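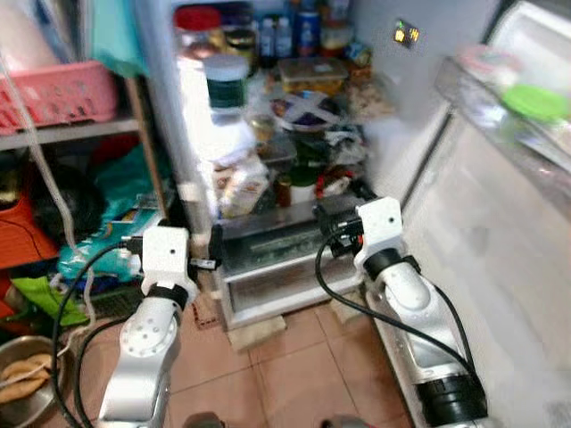 **双臂拉冰箱底下那个抽屉，老是一边先出来然后卡死，怎么调？**

**Yara Aoun**

各位好，先说下情况。我在家里折腾一套双臂，已经弄了快一个冬天了，项目名叫 Nendeck（随便起的，别问）。臂是 Farkadach 的套件，夹爪是自己改过的，控制板用的 Zollberg 那块便宜的。活动范围就是家里放冰箱和杂物架的那一小块地方，地上是瓷砖，底盘不走动的时候还算稳。

开门我已经搞定了，门全开之后两条臂再伸进去。问题出在最下面那个透明抽屉。我的想法是左右夹爪各管一边，同时往外拉。位置没问题，接触也没问题，可一开始拉就歪：右边先出来一点，左边没跟上，抽屉斜在滑轨里，再拉就死死卡住。这时候控制器还很尽职地继续加力，整台冰箱都跟着往前挪！我吓得赶紧拍急停。

我家冰箱前沿下面垫了块木头，所以它整个有点往后仰，等于抽屉往外拉还得爬一点坡。我怀疑跟这个有关系，但是木头不能拿掉，拿掉门就关不严。

已经试过的：

- 把速度降到原来的一半，卡得慢一点，还是卡
- 夹爪指面贴了硅胶，抽屉前沿那个金属边还是滑
- 两边的轨迹重新录了一遍，前几次很好，后来又歪
- 星期三晚上连着跑了一晚上，100 次里面能顺顺利利拉到底的也就一半多点，剩下的全是歪

另外顺便问一个。我还在练它收拾零食，一只手拿塑料袋，一只手拿桶往袋子里套，袋子一动起来就飘，根本不知道袋口在哪。有没有人做过这种的？

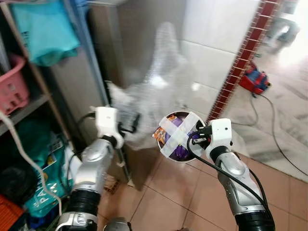 *练装袋：左爪捏袋子，右爪拿零食桶，桶口用胶带贴了个叉*

桶口的胶带是防止零食掉出来的，贴上以后倒是不撒了。袋子的问题还在。哪位有经验，先谢过了！

---

**铁皮抽屉**

我家的也卡。你抹点润滑脂试试？食品级的那种，滑轨两边都抹。我妈用的是凡士林，也行吧大概。

不行就用一只手拉中间，我看视频里别人都是一只手。

---

**半夜拧螺丝的老唐**

楼主这个我太熟了，去年一月份我在合租的工作间里给一个工具柜做过几乎一样的东西，也是双臂，也是拉歪，差点把柜子拉翻。

先说结论：多半是控制方式的问题，润滑帮得上一点，但治不了根。两条臂都跑位置控制的话，哪怕标定只差一丁点，两边就会互相较劲，抽屉夹在中间受罪。你说轨迹重录以后前几次好、后来又歪，就很像关节热起来以后零点慢慢漂了。你可以刚开机测一组，跑一个钟头再测一组，对比一下就知道是不是。

我当时是这么改的，你照着顺序来：

1. 选一条臂当主，另一条当从。主臂走位置，从臂在拉的那个方向上放软，只给一个固定的拉力。我那个柜子给的是 2 公斤左右的力，你的抽屉轻，从更小的开始往上加。
2. 横向的刚度两边都要低。抽屉往哪边蹭，手就跟着让一点，让滑轨自己去导向。这一步我最早没做，白白调了好几个晚上。
3. 加一个歪斜检测，两边夹爪往外走的距离差超过一点点就停，往回推一小段再拉。人拉卡住的抽屉也是这么晃一晃出来的嘛。
4. 力的上限一定要设！冰箱都挪窝了还在加力，这个很危险，门上的瓶瓶罐罐倒下来你就有的擦了。别指望急停，急停是最后一道。

改完以后我那边连着跑了 300 次，卡住的有几次，不过都是退回去一点就拉出来了，没有再需要人去救的。

至于冰箱往后仰，影响是有的，但是不大，主要是抽屉会自己往回溜。你拉到位以后不要马上松手，先让一只手扶着，另一只手再去拿东西。

还有指面。金属边我试过硅胶，一沾冷凝水就滑，后来换成了带纹路的橡胶，从 Gajdoš 那边买的边角料，剪成小块用双面胶粘上去的，丑是丑，能用。你要是抓不牢，干脆别夹，把手指弯成钩子从抽屉沿后面勾出来。前提是沿后面有空隙，你拿手指摸一下就知道。

对了，你两边手腕上的黑线都是绕一大圈回来的，拉抽屉的时候小心挂到东西。我有一次就是线挂在层板上，排查了半天的“力矩异常”，哎。拿魔术贴顺着小臂绑两道，手腕那里留够弯的余量就好。

袋子那个我没做过，不乱说。

---

**小满不焊板**

抽屉的部分老唐说得很全了，我补袋子这半题，我做过一阵子给洗衣袋和垃圾袋套口的。

透明袋子看不准太正常了，深度相机对着透明塑料基本就是瞎的，出来一片窟窿。我的办法挺土：一开始练的时候先别用透明的，换成有颜色不透光的袋子，在袋口一圈贴上颜色差得很大的胶带。等整套动作稳了再慢慢换回去。透明袋我最后也只做到凑合，别期望太高。

动作上有两件事很有用。一个是捏着袋子那只手动完以后停一停，等它不晃了再看，我停一秒半，太短了没用。再一个是不要拿桶去套飘着的袋子，把袋子先放到一个撑得住口的东西里（我用的是一个塑料篮子），袋口翻出来卡在边上，然后再往里放。这样袋口在哪儿就不用猜了，成功率一下子上去好多。你架子上那个粉色的篮子看着就能试试，侧面有缝，袋边还可以塞一点进去固定。

要是非得两只手在空中弄，那就让两只手各捏袋口一边，桶先放在地上或者台子上，别同时拿。

---

**Yara Aoun**

回来报个信～先谢谢大家！

润滑脂没敢用凡士林，买了管食品级的，手感顺了一点，歪还是歪。然后按老唐说的改成一主一从，从臂拉的方向放软，横向刚度降下来，力上限也加了。昨晚又跑了 100 次，97 次拉到底！没成的那几次有两次是右边指面打滑，剩下那次是我自己把线踢掉了，哈哈。

热漂移也测了，确实有，开机将近一个小时以后左臂偏得比右臂多，现在每隔一阵子就让它回去碰一下零点。

线今天已经绑了。篮子的办法周末试，得先把里面的东西腾出来，到时候再来跟小满汇报。指面那个橡胶，老唐你还记得是多厚的吗？

---

**半夜拧螺丝的老唐**

恭喜恭喜！厚度真不记得了，明天去工作间拿卡尺量一下再回你。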